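Call for Participants: Family Recipes and Kitchen Memory in Culldale

The Bakker Foodways Project is looking for people who learned to cook a dish from an older relative or neighbor and still make it. We are recording how everyday recipes are passed along in Culldale and the farm towns nearby, with a focus on dishes that were never written down.

You do not need to be a good cook. We are just as interested in the soup you make twice a year as in the bread you bake every week.
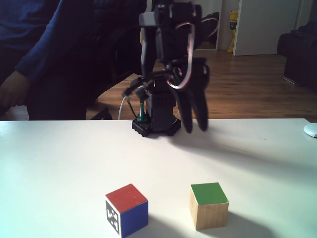
Taking part means two visits. The first is a talk of an hour or so, at your home or at our office on Wastodton Road. We will ask who taught you, what you have changed, and what you do when an ingredient can't be found. On the second visit you cook the dish and we take notes and record sound. We pay for groceries for both the practice batch and the recorded one.

Who can apply:
Adults 18 and over who have lived in the Culldale area for at least 5 years
Speakers of any language — we can bring an interpreter if you tell us ahead of time
Pairs, such as a parent and grown child, are welcome and count as one entry

We already have 141 recipes in the collection, most of them baked goods. Pickles, preserves, dumplings and fish dishes are badly underrepresented, and so are cooks from the Brolis side of the river.
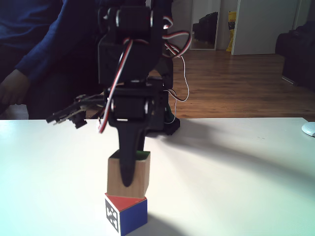
Annelies Meijer
Project Coordinator, Bakker Foodways Project

Each participant receives a $75 gift card after the second visit and a printed copy of the interview. You decide whether your name appears in the archive. You may also withdraw a recipe at any point before the collection opens to readers in September.

To apply, send a short note with your name, your phone number, the dish, and who you learned it from. A few lines will do. Mail or drop it off at the office, marked for Mirjam Kuipers, who schedules the visits. Please list any weekdays that don't work for you.

Posted April 6, 2022. Applications are read as they come in.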